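11th July
By the Ikville correspondent

I very nearly didn't bother with the open day at Nulby, as the coach park was full by the time we arrived and I'd left my umbrella on the seat. So glad I did! It's a furniture works with a run of furnished rooms on the floor above, and for one day each summer they let the rest of us wander through the lot.

We started in the carving shop, where they pass round a chair leg at every stage from squared block to finished curve (heavier than you'd think, even at the end). The man running our group told us there are 330 patterns hanging on the back wall, some so worn they've been traced and cut again. Then the polishing room -- the smell! I came out quite light-headed and very happy.

Upholstery was my favourite, though. They had a bench seat stripped right back to the webbing and let us have a go with the stretcher. I was hopeless. Fabric comes mostly from Gosselin, in rolls of 100 metres, and there was a remnants bin at the door where I may have spent over 70 pounds. After that it was tea, a slice of something with apricots in it, and up the stairs to the rooms.
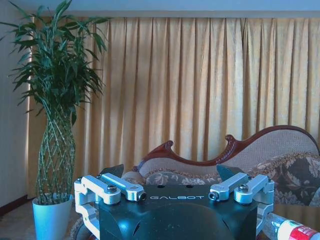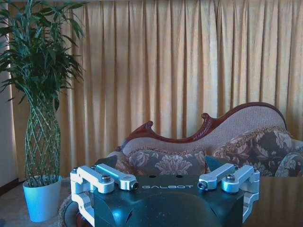
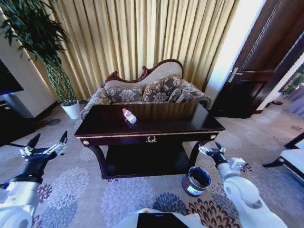 I've been hunting for a settee since January, when ours finally gave up in the middle, and I went round upstairs with the alcove measurements written on the back of my ticket. Everything I'd liked in the shops was square and low and grey. Now I'm a convert to a proper carved top rail, the sort that goes up and down like a hill walk, and I'd happily have the floral damask with it, matching cushions and all. The golden curtains behind it I'd have to leave, as our window is half the height. I did love the dark table in front with the little gold wreath, but my other half thinks it would show every fingerprint, and he does the dusting.

A settee on that scale starts at 600 pounds if you take one of their reconditioned frames and bring your own fabric, and the waiting list is shorter for those. Skaltaser, the place across the road, will store it for you if you're moving house. I've put my name down and come home with a fistful of swatches, which are now pinned along the back of the old sofa.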